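Chapter 7
Can It Clear a Table Yet?
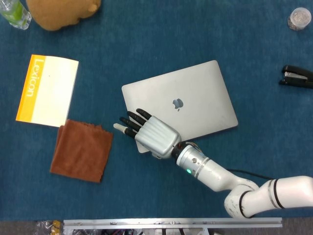 Figure 7.1 A robotic hand over a closed laptop, with a book and a brown cloth to the left.

I clear my desk every Friday, and I'm bad at it. I shove the stapler to one side, stack whatever stacks, and give the middle a wipe so it looks as if I made an effort. It takes me a few minutes, and I usually do it while talking on the phone. So when students ask me on the first day of class whether robots can do chores yet, I ask them to start with that job and not with the dishes or the laundry. A desk sounds so easy! Then we spend three weeks on it.

Look again at Figure 7.1 and think like whoever has to program that arm. A closed laptop is thin, stiff and smooth, and it lies flat on the table. How would you pick one up? You'd probably slide it toward you until an edge hung over the side, or get a fingernail under a corner, or pinch it across with your whole hand if your hand is big enough. You'd choose one of those without noticing you had chosen. A robot has to be given the choice, or has to learn it, and each option can go wrong in its own way.

Now the cloth. It's flat too, but it has no stiffness to speak of, so the laptop trick is useless. Push a cloth sideways and it bunches up. Pinch it in the middle and it comes up like a little tent (fine if you're about to wipe something, annoying if you wanted to fold it). A thin book sits somewhere in between - it bends, it opens when you don't want it to, and here one corner of it is under the cloth, so the order in which you pick things up suddenly matters.

That's three objects and three different kinds of grasping, and we haven't gotten to the stapler.

7.1 What we mean by "can"

A lot of arguments about household robots are really arguments about the word "can." I found this out the hard way when I was consulting for Narer, a small company that wanted a machine to tidy the benches in its repair shop in Forsyth. The owner, Divya Mathew, had watched a demonstration in which an arm put tools back on a rack, and she had loved it. I had watched the same demonstration and come away grumpy. We were both looking at a robot that could put tools on a rack. She meant that it did. I wanted to know how often, with which tools, and who laid them out beforehand.

So we ran a trial of our own, with ordinary bench clutter and 80 attempts at picking up one item and putting it in a bin. The arm managed 55. Divya thought that was pretty good, and for a research project I'd agree with her. For a repair shop it meant that a person had to stand there and deal with the other 25, and that person could have cleared the bench and gone to lunch.

Throughout this chapter I'll use three separate words, and I'd like you to keep them apart in your homework:

Possible - the machine has done the task at least once.
Repeatable - it does the task most of the time when things are set up the same way.
Dependable - it does the task when the setup changes and no one is watching.

Most of the chores in this book are possible. A good number are repeatable. The dependable ones are mostly found on shop floors, where the parts arrive the same way up all day long and the work has been arranged to suit the machine.

7.2 Fingers or no fingers?

You may be wondering whether a hand shaped like ours is the right tool at all. My colleague Divya Pillai (yes, two Divyas, you'll get used to it) teaches the lab section of this course at Drasside and argues for suction cups every chance she gets. A suction cup would do nicely on that smooth laptop lid. On the fuzzy cloth it would be close to hopeless, and she admits it, though it takes a while.

Fingers are more flexible, but every joint you add is one more thing to control, and one more thing to repair. We'll compare the two approaches in Section 7.4 using records from 167 picks made in the Drollville lab one July.

Before you read on, try this. Put a book, a dish towel and a stapler on a table and clear them away with one hand, wearing a thick oven mitt. Do it 16 times, moving the things around before each try, and write down every drop, slip and second attempt. Keep the sheet - you'll need your numbers for Problem 3.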